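**Trestholm swap day is back!**

Saturday's seed swap at Balisthorpe hall was our best yet, and the broad beans went before the kettle had even boiled. Anouk Jansen brought 22 kinds of tomato (22!), all saved from her own plot.

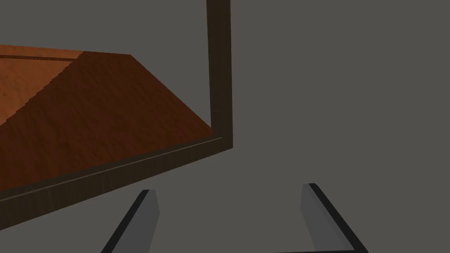 She says to sow the early ones indoors and keep them off the cold windowsill at night. Plant out in May, once the frosts are done.

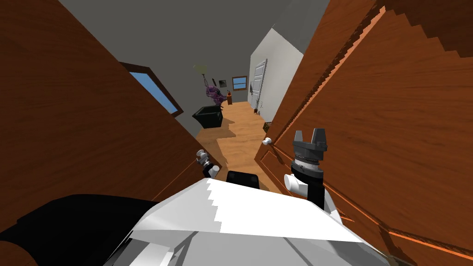
We still have leeks, kale and five packets of sweet peas going spare, so do come and ask at the Cirkmont gate.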